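Jillow changes small-goods bins at Gidbridge site

Jillow is replacing the way it stores loose household and stationery items at its Gidbridge warehouse, moving from divided trays to large open metal bins. The change starts Thursday in the returns area and will reach the main picking floor in July.

The bins are deep, with sloped sides that lead items down to a flat floor. Goods are no longer sorted by type before storage. A single bin can hold wrapped packages, wooden utensils and small office tools together, and the stock system records which bin each item is in -- it does not record a position inside the bin.

Jillow has ordered 316 bins from Distari. They are supplied in gray and fit the existing shelf supports, so no changes to the racking are planned.

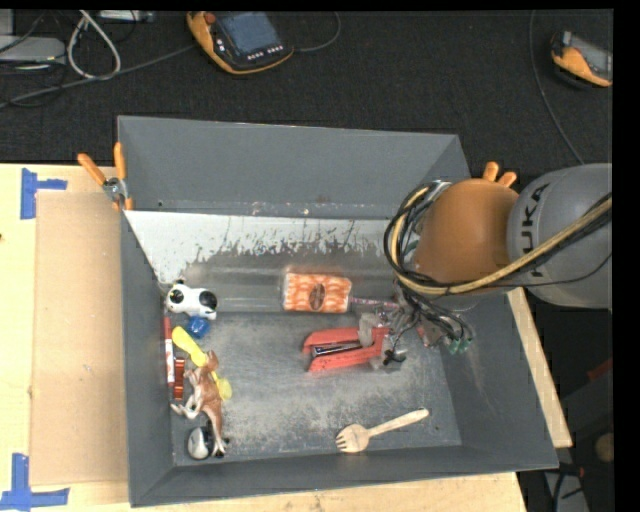
Limits on contents

Each bin will be restricted to items that can be lifted with one hand. Glass, liquids and anything with an exposed blade will stay in the divided trays. Items with clear wrapping are allowed, provided the wrapping is sealed.

Fernanda Peixoto, who manages storage at Gidbridge, said mixed bins use shelf space better when stock arrives in small lots. "We had trays holding two or three items each," she said. "That space can be used for something else."

The old trays will be kept for slow-moving stock. A second order of bins, for the Pešek building, has not been confirmed.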